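チケット: 投稿単位の「閲覧注意」フラグがモバイル版で反映されない
製品: Imona(Web / モバイルアプリ)
区分: 投稿・メディア表示
優先度: 中
報告者: Prasert Chareonsuk
担当: Ho-yin Lau
状態: 解決済み(経過観察)
起票日: 2024年11月18日

■ 事象
Web版の投稿画面で画像に「閲覧注意」を設定して公開すると、Web版のタイムラインでは画像がぼかし表示になるが、モバイルアプリでは同じ投稿の画像がそのまま表示される。アカウント全体を閲覧注意にした場合は、Web版、モバイルアプリともに正しくぼかし表示になる。

■ 再現手順
1. Web版にログインし、新規投稿を開く。
2. 画像を2枚添付する。
3. 添付画像の編集メニューから「閲覧注意」を選び、区分を指定する。
4. 投稿する。
5. 別アカウントでモバイルアプリにログインし、該当投稿をタイムラインで表示する。

期待する動作: 2枚ともぼかし表示になり、「表示する」を押すまで内容が見えない。
実際の動作: 1枚目のみぼかし表示になり、2枚目はそのまま表示される。投稿の詳細画面では2枚とも表示されてしまう。

■ 報告者からの追加情報(Chareonsuk)
閲覧側アカウントの設定「注意が必要なメディアを表示する」はオフ。アプリの再インストール、キャッシュ削除、再ログインを実施したが変化なし。モバイルアプリから投稿した場合は再現しない。下書き保存を経由しても結果は同じ。動画1本のみの投稿では再現しない。

■ 調査ログ(Lau)
[1] 検証環境 Sakai で再現を確認。画像1枚の投稿では、タイムラインは正常、詳細画面のみ異常。

[2] 投稿APIの応答を比較。Web版からの投稿では、フラグが投稿本体と先頭メディアにのみ付与されている。モバイルアプリからの投稿では、投稿本体と全メディアに付与されている。Web版の表示処理は投稿本体のフラグを参照するため、差異が表面化しない。アプリのタイムラインはメディア単位のフラグを参照する。

[3] 詳細画面の件は別原因。アプリは詳細画面を開く際にメディア情報を中継サーバー Sutlow から再取得するが、Sutlow 側のキャッシュにフラグの項目が含まれていない。項目が欠けている場合、アプリは「フラグなし」と解釈する。キャッシュの有効時間は60分。

[4] 過去の変更履歴を確認。Sutlow のキャッシュ形式は5月の改修で変更されており、その時点では投稿単位のフラグ機能が未提供だった。機能追加時にキャッシュ形式の更新が漏れている。

[5] 影響範囲を集計。Web版から投稿単位でフラグを設定し、かつ画像を複数添付した投稿は2,517件。アカウント全体を閲覧注意にしている利用者の投稿は集計から除外した。

■ 暫定回避策
修正の適用までは、次のいずれかで対応する。
・モバイルアプリから投稿する。ただし、詳細画面の事象は回避できない。
・設定 > プライバシー > 投稿内容 で「投稿するメディアを注意が必要な内容として扱う」をオンにする。全投稿が対象になる点に注意。
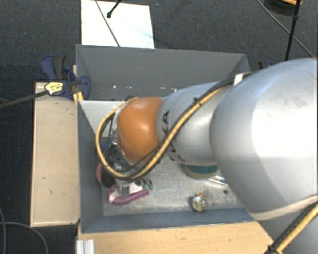
■ 対応内容
(a) Web版の投稿処理を修正し、添付メディアすべてにフラグを付与するようにした。
(b) Sutlow のキャッシュ形式にフラグの項目を追加した。旧形式のキャッシュは適用時に破棄済み。
(c) アプリ側で項目が欠けている場合の既定値を「フラグあり」に変更した。次回のアプリ更新に含まれる。
(d) 対象の既存投稿について、投稿本体のフラグを全メディアに複写するバッチを実行した。9件が失敗。いずれもバッチ実行中に投稿が削除されたもので、再実行は不要と判断した。

■ 確認結果
Sakai にて再現手順を再度実施し、タイムライン、詳細画面、引用表示の各画面でぼかし表示になることを確認。本番環境でも報告者のテスト投稿で確認済み。

■ やりとり
Chareonsuk: 本番で確認しました。タイムラインと詳細は問題ありません。外部連携の Bamusness に埋め込んだ投稿では、まだ2枚目がそのまま表示されます。
Lau: Bamusness は埋め込み用データを独自に保持しています。埋め込みを一度削除し、貼り直してください。
Chareonsuk: 貼り直し後、2枚ともぼかし表示になりました。既存の埋め込みは自動で更新されますか。
Lau: 自動更新はされません。先方への再取得依頼は別チケットで扱います。本チケットは (c) を含むアプリの公開を確認した時点でクローズします。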